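Questions Topics Members Sign in

Housing > Renting > Moving out

Landlord wants to keep deposit for sofa cleaning

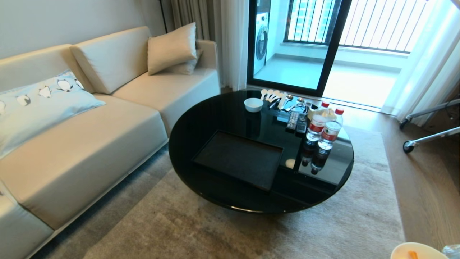

I moved out of a furnished place in Avurley in February and paid a deposit of 2,186. The agent, Shimada, is keeping 50 for cleaning the sofa. There was no inventory when I moved in. Can they do that?
Hatsue Nomura

2 answers

Ask for the invoice in writing and give them 7 days. With no signed inventory they will have trouble showing what state it was in before. Check your lease for a cleaning clause too, some have one.

Same agent kept 22 from me for a light bulb. I let it go. Wouldn't rent from them again.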